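Blocks land a little off each time I stack – where is the error coming from?

Azucena Jaramillo

I share an arm with the other members of the Urnton workshop and I'm trying to get it to build a block tower and take it apart again. Picking a single block off the board works. Placing is the problem. A block goes down up to 2 mm from where I taught it, not always in the same direction, and by the upper layers the tower is uneven enough that a finger brushes the side on the way down. I teach the corner of the board by hand and calculate everything else from that. There is a camera for finding loose blocks but I have it switched off for these tests. The work surface is a varnished wood board sitting on the aluminum slats. Where would you look first?

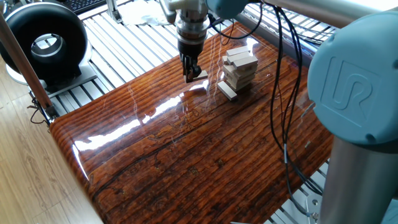
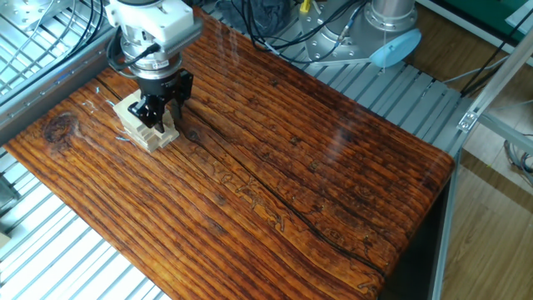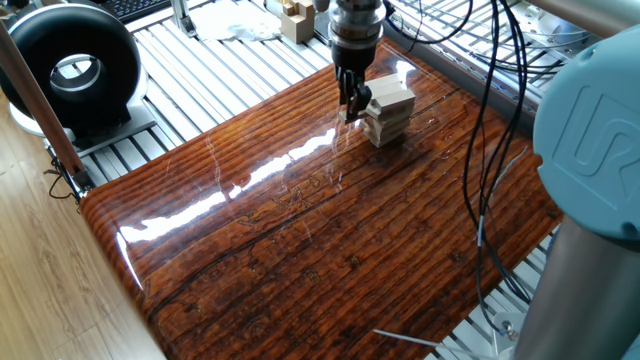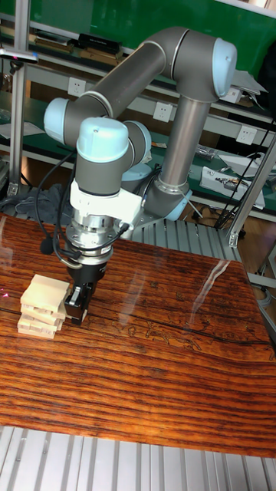
Gion Ruchti

Check the tool center point before anything else. If the TCP is off by a small amount sideways, you won't notice as long as the gripper keeps the same rotation. As soon as you turn the wrist 90 degrees for the crosswise layer, the error turns with it, and now your blocks are off in a different direction. That would match what you describe.

The test takes ten minutes. Stand something pointed on the board, or draw a fine cross on a piece of tape. Close the fingers and bring the tip down to the mark. Then rotate the tool in place, a quarter turn at a time, without commanding any other movement. If the tip wanders in a circle, half the width of that circle is your error. Correct the X and Y of the tool and do it again until it stays put.

When you teach the TCP, use poses that are really different from each other. I see people tilt the wrist a few degrees for each one and then wonder why the result is poor. Tilt it a lot, and come in from different sides.

Also check the Z value. If the tool is longer than the controller thinks, you will be pressing the block into the layer below, and it will slide out to whichever side is easier when the fingers open.

Azucena Jaramillo

Thank you. I did the cross test this evening. The tip does move in a circle, so that is at least part of it. I re-taught the tool and the circle is much smaller now. My Z was copied from the last person's setup file, 352 mm from the flange to the fingertips, and I had never measured it. Will do that next. Even with the better TCP there is still some drift that I can't explain. It seems worse late in a run.

Fulgencio Bravo

Gion is right about the TCP, but I would also look at the board. We had the same thing at Allstead with a sheet of wood laid on slats. It looks solid and feels heavy, and it still creeps. Every time the gripper touches down a bit hard the board gets a small push, and after an afternoon it has moved. If you only teach the corner at the start of the session, every calculated position is wrong by however far it went. "Worse late in a run" sounds a lot like that to me.

What we did:

Screwed two stops to the slats, one against the long side and one against the short side, and pushed the board up against both. Then a clamp on the opposite corner. T-slot nuts and a bit of scrap angle are enough.

Re-taught the plane with three points instead of one corner. One corner gives you a position but tells you nothing about the angle. If the board is turned slightly, blocks near the corner will be fine and blocks at the far end will be off.

Checked the board for flatness with a steel ruler. Ours had a bow in it. We ended up shimming underneath with card.

Before you do any of this, put a strip of masking tape half on the board and half on the slats and cut it along the edge with a knife. Run the program for an hour and look at whether the cut has opened or shifted. If it hasn't, the board is staying where it is and you can forget most of what I wrote, apart from the three points.

Second thing is how the gripper lets go. A parallel gripper is supposed to close evenly on both sides, but if the block is not centered between the fingers, one finger touches first and drags it. Same on release. Open the fingers only a few millimeters, lift straight up, and open fully once you are clear of the tower. If you go to full opening beside the stack you risk hitting the neighboring block, and on the middle block of a layer there is no room for it anyway.

Slow down the last part too. I use a waypoint 20 mm above the place position and turn off blending there. With a blend radius on that point the arm cuts the corner and the block comes in sideways.

One more, which is easy to miss: tie the gripper cable so there is some slack at the wrist in every rotation you use. A tight cable pulling on the tool won't move the arm much but it will mess up your force reading, if you use force to detect contact.

Dayana Ticona

just use heavier blocks, mine never move

Azucena Jaramillo

Update for anyone who finds this later. The tape test showed the board had moved after an hour, so I put in stops the way Fulgencio described, and taught three points. I measured the tool and the Z in the old file was too long, so the block was being let go slightly above the layer. Partial opening on release made the biggest difference to how the top layers look. I left it stacking and unstacking on a loop and the counter is past 3000 placements with two knocked towers, both with the same block, which has a swollen end. I have sanded it.

The heavier blocks would be over what our fingers can hold, I think, but thanks.

Aled Bevan

Did you leave the camera off in the end? I have a glossy board as well and can't get reliable edges on anything pale when the window light comes across it.

Azucena Jaramillo

Off for now. Positions are all taught. I will open a separate thread when I get to that.

Related
Three-point plane teaching, step by step
Gripper fingers for small wooden parts – pads or bare metal?
Pearce bench frame: adding stops and clamps to slatted tops
How do I stop cables wrapping around the wrist joint?
Sharing one arm between members: who keeps the setup files?
Aststead spring build thread (May)

Contact the moderators | Posting rules | Copyright belongs to the individual posters | Back to top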